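Clellach House Newsletter
From the family rooms, June

Small things on the bed

In the spring we asked the families on the second floor what they find most difficult to keep in order. I expected the answer to be clothes or shoes. Most of the answers were about small toys, and especially about the small toys that finish the day on the bed. In my own home it is the same, so I read these answers with much sympathy. 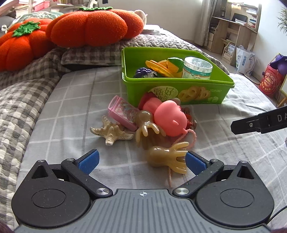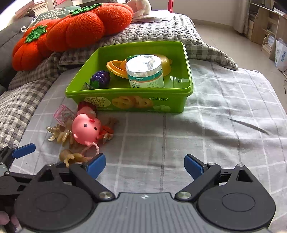 The glossy pink pig has its place in the pile on the checked sheet, and the green tray already holds the purple grapes and the jar with the green-and-white label.

What goes in the tray

A low tray is good for this work, better than a deep box. In a deep box the child sees only the top layer, and to find one grape bunch he must turn out everything. In a tray he can see all of it, and so can you. At home I use one that is only a little longer than my arm from the hand to the elbow.

My advice is to begin with the toy food. These pieces have simple shapes and they stand well next to each other. Then come the animals. Soft rubber animals with many legs can go in last, on top, because they bend and fill the free corners. If you put them in first, everything above them leans.

Please think also about the cotton swabs. Many families keep them near the bed, and a closed jar in the same tray is fine if the child is old enough. With a very small child I would put the jar on a high shelf, together with the beads, strings and any little plastic parts that came away from a toy.

Things from the sea

Several children came back from the trip to Drosance with a starfish or with shells. A dried starfish does not like to be under other toys, the arms can break. Put it on the windowsill or in a flat box with some paper. It is also better not to wash it. A dry brush is enough.

Sheet first, then blanket

When the toys are away, take the sheet by two corners and shake it over the floor, not over the bed of the brother or sister. Small pieces like to hide in the folds of a knitted blanket, so shake this too. With my two children the whole work takes some 30 minutes on a bad evening.

Toy exchange on Wednesday

The next exchange is in the Udach room, from four in the afternoon. At the last one 132 toys found a new home, and we still have 40 in the cupboard, mostly toy food and bath animals. Please bring only clean toys, in a bag with your room number on it. Empty trays and crates are very welcome, we never have enough of them. The Warraich room stays open for tea until six.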